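Boletín de la Red Hivari de Acompañamiento Penitenciario
23 de enero de 2023
Condiciones de reclusión

La Red solicita un calendario público para restablecer las visitas y la atención médica en el centro de Skosside

La Red Hivari presentó la semana pasada ante la dirección del centro penitenciario de Skosside un escrito en el que solicita la publicación de un calendario para el restablecimiento de las visitas familiares ordinarias, la reapertura de la consulta médica diaria y la entrega por escrito de las resoluciones disciplinarias. El documento lleva la firma de 106 familiares de personas internas y fue registrado de entrada el mismo día de su presentación.

Las restricciones vigentes se adoptaron como medida temporal durante la emergencia sanitaria. Desde entonces, las visitas se conceden mediante solicitud individual, con una duración máxima de 44 minutos y a través de mampara. Los familiares que residen fuera de la provincia deben renovar la solicitud en cada ocasión, y las denegaciones se comunican por teléfono, sin expresión de motivos ni indicación de los recursos disponibles.

«No pedimos un trato excepcional. Pedimos que se aplique el reglamento que ya existe y que se nos diga en qué fecha», manifestó Atieno Nyanda, portavoz de las familias, al término de la reunión informativa celebrada en la sede de la Red.

En materia sanitaria, el escrito recoge las quejas recibidas en relación con el módulo Nurmi, donde la consulta de medicina general permanece abierta dos mañanas por semana. Varias personas internas con enfermedades crónicas han comunicado a sus abogados interrupciones en la entrega de medicación. La Red ha remitido cinco de estos casos a la autoridad judicial de vigilancia, con el consentimiento de los afectados, y mantiene reserva sobre su identidad.

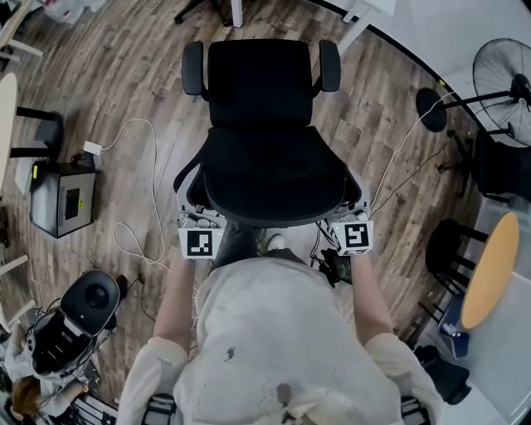
Silla de oficina con respaldo de malla negra.

El área jurídica, coordinada por Negin Babaei, ha examinado además las sanciones impuestas tras la protesta pacífica de otoño, en la que un grupo de internos rehusó la comida del mediodía para reclamar el acceso al teléfono. De la documentación consultada se desprende que tres de los sancionados pasaron a régimen de aislamiento antes de haber sido oídos. La Red considera que dicha actuación vulnera el derecho de audiencia y ha solicitado la anulación de las sanciones, así como la retirada de las anotaciones correspondientes en los expedientes.

La dirección del centro respondió de forma verbal que las peticiones serían estudiadas y que la plantilla actual no permite ampliar los turnos de visita. No se ha recibido contestación escrita. El plazo ordinario para resolver continúa abierto, y la Red se reserva la presentación de una queja formal ante el organismo de supervisión en caso de silencio.

Erick Okoth, responsable de relaciones institucionales, mantendrá durante las próximas semanas reuniones con los representantes de los funcionarios del centro, quienes han expresado también su preocupación por la falta de personal sanitario y por el estado de las zonas comunes. La Red valora positivamente esta interlocución y entiende que la mejora de las condiciones laborales y la de las condiciones de reclusión deben tratarse en la misma mesa.

Asistencia a las familias

Continúa en funcionamiento el servicio de orientación para la tramitación de solicitudes de visita, a cargo de Bakari Ogola. Las personas interesadas deberán aportar copia del documento de identidad, acreditación del parentesco y, en su caso, la última resolución recibida. Quienes hayan sido informados de una denegación por vía telefónica pueden solicitar el modelo de requerimiento de notificación escrita, disponible en castellano, inglés y suajili.

El fondo Triltent, destinado a sufragar los desplazamientos de familiares sin recursos, admite nuevas solicitudes hasta el último día hábil de enero. Tendrán preferencia las familias con menores a cargo y aquellas que no hayan podido realizar ninguna visita en el último trimestre. La justificación del gasto se efectuará mediante billete o recibo original.

Se recuerda, por último, que la correspondencia dirigida a personas internas en Skosside debe llevar el nombre completo del destinatario y el módulo asignado. Los envíos devueltos por error en la dirección pueden comunicarse a King-fai Ko, encargado del registro de incidencias postales, quien dará traslado de ellos a la administración del centro.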